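Automation in Service Work
Handout 3: Notes on the open day at Kestum
Posted November 8, 2020

Read this before the seminar and bring your own notes from the visit. If you missed the visit you can still do the exercise at the end, but you will be working from my account, and I went in with doubts.

1. What we were told

Kestum's pitch is simple enough. People guide hand-held grippers through household jobs, the movements are recorded, and the recordings are used to train a robot arm. The Udilville site has been doing this since February with laundry as the main subject. The brochure says "up to 2,000 folds" have been collected. I asked what counts as a fold and got two different answers from two people standing next to each other. Put a question mark beside that number in your notes.

The term to know is "demonstration data." It means a record of a person doing the task, with the person's skill baked in. Keep that in mind whenever a presenter says "the system folds." On the open day the system folded nothing. People did.

2. The denim station

Towels and T-shirts get the attention at events like these because they lie flat. Jeans are harder. The cloth is thick, it holds creases from wherever it was before, and the seams push back. I spent most of my time at this station for that reason.
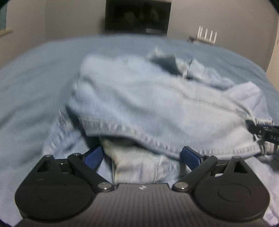 Fig. 1. Jeans on the bed at the denim station, blue finger pads against the cloth.

Look at where the hem is in Fig. 1 and ask yourself what the next move should be. Most of you will say "find the waistband." Fine, but the garment is in a heap, and part of it is turned inside out or folded into itself. A person solves this by feel, with ten fingers and a shake. Two flat pads give you a pinch and not much else.

Terms for this section:
Grasp point – the place on the object where the fingers close.
Deformable object – anything that changes shape when you handle it. Cloth, rope, dough.
State estimation – working out how the object is lying now. With a rigid box this takes a few numbers. With crumpled jeans I am not convinced anyone has a good answer, and the presenter did not claim to.

3. What I would have liked to see

A failure count. The presenter talked through 14 attempts from an earlier session and called them "mostly clean." Mostly is a word I would cross out in a student paper. How many were dropped? How many were restarted, and did the restarts go into the data?

A different room. One bed in one room tells you about that bed and that room. The Noten project, which we covered in week two, made the same mistake with kitchen drawers and spent a long time undoing it.

Some timing. I have no stopwatch figures from Kestum and neither does the brochure.

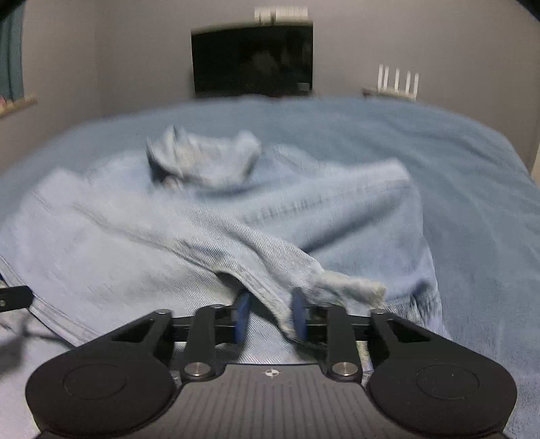 I will give them credit on one point. They let visitors stand close and ask rude questions, and the operators were frank about how tiring the work is on the wrists. Ketilsson's open day last year kept us behind a rope and showed a video – a well-cut video, with music.

4. For the seminar

Write one page on the following. Kestum says that more demonstrations will lead to better folding. What would have to be true about the demonstrations for that to hold? Use the denim station as your case. Say what evidence you would ask for, and what result would change your mind.

Then bring a pair of jeans. Drop them on a table and try to fold them using only the thumb and one finger of each hand. Do it 3 times and write down every re-grip. We will compare sheets at the start of class, so please use the form from Handout 2 and put your section number on it.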